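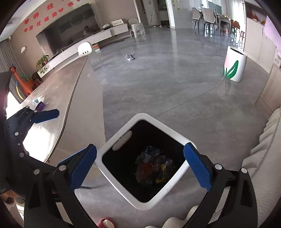 One comment under our last gallery said that the surest way to keep a big shared room tidy is to put the bin where people already are, and to stop expecting anyone with a handful of wrappers to walk all the way to the back wall. The same comment went on to say that a lid only makes matters worse, as people will set things down on top of it and call the job done.

I read that over my coffee and then read it again, and I have to say I agreed with nearly every word (I'm still fond of a lid in the kitchen, where the banana peels go). So I thought that this time the gallery page could be given over to the bins, the tables and the general business of clearing up at Zonder. It isn't glamorous, but it takes up a good part of our days.

Welcome, then, to the July page, and thank you for coming back if you were with us in the spring! For anyone new, Zonder is our shared workroom in Plitby, 2,450 square feet on one level, with long tables, a corner for tea, and a packing bench that is never quite big enough. People come in to sort, wrap, mend, cut, bag and label, and all of that leaves scraps behind it.

The bin by the long table

White rim, an oval handle hole in the side, and a good heap of crumpled plastic at the bottom, with a bright yellow bit of packaging and some dark blue among it. Something rounded and reddish-orange has gone in on the left.

On the table

A purple ring-shaped thing and a clear plastic bag with something small and teal in it. I do like the curve on the edge of that table, and the thin light rim that runs along it. The white chair is down at the far end.

The floor

Smooth and gray, with a soft mottle to it, and very shiny where it catches the light. I have a real weakness for a floor with a shine on it!

A few notes to go with the page, as I never can keep to a line or two.

About the handle holes. We chose bins with a hole to put your hand through because the old ones had a smooth rim all the way around, and carrying one to the back door meant hugging it to your chest. Anyone who has hugged a full bin in a clean sweater will know how that feels. With a proper handhold you can tip and carry without getting too close to the contents, and when you rinse the thing out you have something to hang on to with wet hands. If you're buying for your own workroom, please pick one up in the shop before you pay for it and see whether your fingers fit. Mine didn't fit the first kind we tried.

About plastic wrap. It's the biggest part of what we throw out, and it takes up far more room than it has any right to. You push it down, you turn your back, and it has risen up again like bread dough. We went through 2,000 clear bags in the run-up to the Zustetley craft fair, and each batch of supplies came to us wrapped in more film of its own, so you can imagine the state of things by the evening. What helps us is rolling the big sheets up tightly and tucking the end in before they go in the bin. It takes a moment longer and you will feel a little silly doing it, but the bin lasts until closing.

About the small things on the tables. Rings, clips, beads, tags and all the other odds and ends do go missing, and more often than not they go missing inside a bag that looked empty. I've made it a habit to give every clear bag a shake and a squeeze before I let go of it. Last winter I rescued a whole set of curtain rings that way, and before that a thimble I had been blaming on the vacuum cleaner for weeks. Please do the same when you're clearing up at the end of your session, and if you aren't sure whether something is wanted, put it in the dish by the kettle.

About the dish by the kettle. It's full. Do come and look through it, particularly if you've lost an earring, a brass key with a bit of green tape on it, or the foot from a sewing machine.

About Chambi. For those who weren't here, Chambi was our big spring sort, when we pulled everything out of the storeroom, laid it all on the tables and decided what was staying. We ended up with 434 things in the giveaway pile, from picture hooks to a fondue set, and nearly all of it found a home in Plitby. I had such kind messages afterward, including one from the new owner of the fondue set, who tells me it has been used twice! We'll do it again once the weather cools down. If you'd like to bring your own boxes along next time, there will be room for 2 per household, and please tape the bottoms.

About sweeping. We sweep from the tea corner toward the door, and the tables get wiped before the floor gets touched, so the crumbs only have to be chased once. Gray floors hide dust wonderfully until the late afternoon sun comes in low, and then you see all of it at once and wonder how you ever had visitors. I like to sweep a little before five for that reason. The soft broom is for the floor and the short brush is for the tables, and I would be so grateful if they could stay that way.

About chairs. Push them in when you go, please, or if you've carried one across the room to sit with a friend, leave it at the nearest table. We've given up on matching them. The white ones are easy to wipe down, and the padded ones are more comfortable for a long afternoon, so there's usually a bit of friendly competition for those.

I'm hoping to give the next page over to the packing bench and the string drawer. Comments are open underneath as always, and I do read them all, even when it takes me a while to answer. If you have a good way of keeping cling film from springing back up, I'd be very glad to hear it.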